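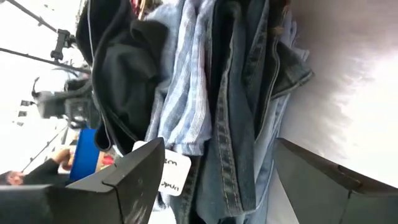

About Pellitcombe Records

Pellitcombe is a small independent record label. We put out rap, R&B and the kind of odd, slow electronic music that makes people pull the car over and check what's playing. We began with a single by Mesoma, recorded in a spare bedroom with a blanket nailed over the window, and we still love that song so much that it plays when you call the office and get put on hold. (Sorry if you've been on hold a lot.)

These days the roster is six acts strong. Mesoma is still with us, now on a second album. Wallin makes long, patient instrumental records and somehow sells out of cassettes every time. Jadik is a rap duo who write everything in the same room, finish each other's verses and argue about snare sounds until two in the morning. The other three are newer and you'll be hearing from them soon!

How we work

Our deals are short. An artist signs for one record at a time, keeps the masters, and splits the profit with us down the middle once the costs are paid back. Statements go out every January and July, and they fit on 2 pages. If a line doesn't make sense, call us and we'll go through it together.

We don't set release dates until the music is done. That drives our distributor a little crazy, but it means we've never had to rush a mix, and a couple of our favorite songs showed up in the last week of recording when the album was supposedly finished.
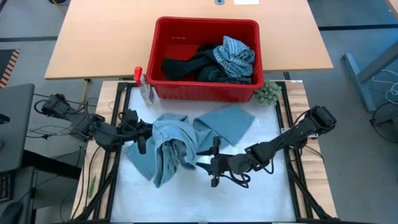
Wallin told a local radio show that signing with us felt like joining a band that happened to own a mailing list, and that the first phone call was mostly an argument over which track should open side B. We were right about side B, by the way.

Live shows

Every Friday in summer we run a free early show with acts from the label and people we just like. Doors are at 7, all ages, and the music wraps up in time for the last bus. Jadik tried out most of their new record at these nights, including a version of the closing track that lasted eleven minutes and will never be heard again.
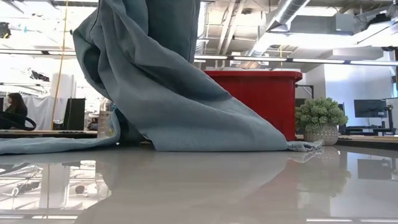
We also press a live compilation from the series each year. It's vinyl only, in a small run, and every act on it gets an equal share.

Sending us music

Please do! We listen to everything, usually with the whole office in the room and the speakers up too loud. Send a private streaming link with up to three songs and a few lines about yourself. Rough demos are fine. Replies can take a while in the fall when we're packing orders, so give us a nudge if a month goes by.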